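**Notes for session 2: the Trotton table fault**

I've put the tray exercise first this time because it's the one that bit us in October, and I'd like you to have it in mind before you touch anything. If you missed the demo, these notes should get you most of the way.

The job was dull, which was rather the idea. Two grippers, one tray, pick it up from both ends and set it down again. Cuesta is the script that runs the lift and Pradik is the logger that sits behind it. We'd left it cycling over a long lunch, and on cycle 1000 I was feeling pretty smug (I may even have said so out loud!).

Then on cycle 1119... no, sorry, my handwriting, it was 119 after the restart. One side closed, the other side reported that it had closed, and the tray went up at one end only. It slid off and hit the table edge. No harm done to anybody, but I'd been leaning in a minute before, and I did think about that on the bus home.

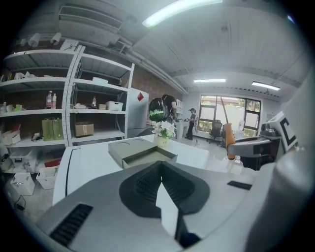

*Fig. 1. The tray table from the gripper side, with the second gripper at right.*

So what went wrong? The log line to look for is 3389. Cuesta asks each gripper "are you shut?" and waits for a yes. What it got was an old yes, left over from the cycle before, as the message from one side had been held up. The script took it as fresh and started the lift. You could run that code for weeks and never see it.

The fix is small:

- every reply now carries the cycle number, and Cuesta bins any that don't match
- the lift won't start unless both sides also report a load
- if either side goes quiet, both stop where they are

That last one caused a proper argument, by the way. Stopping dead with a tray in the air isn't always the safe choice, and I'd like you to come with an opinion on it.

**For next time**

Read the Breremico safety sheet, pages on shared work areas only. Then find line 3389 in your copy of the log and work backwards to the first message that's out of step. Write down its cycle number and which side sent it. Bring a pencil, the timing chart is on paper.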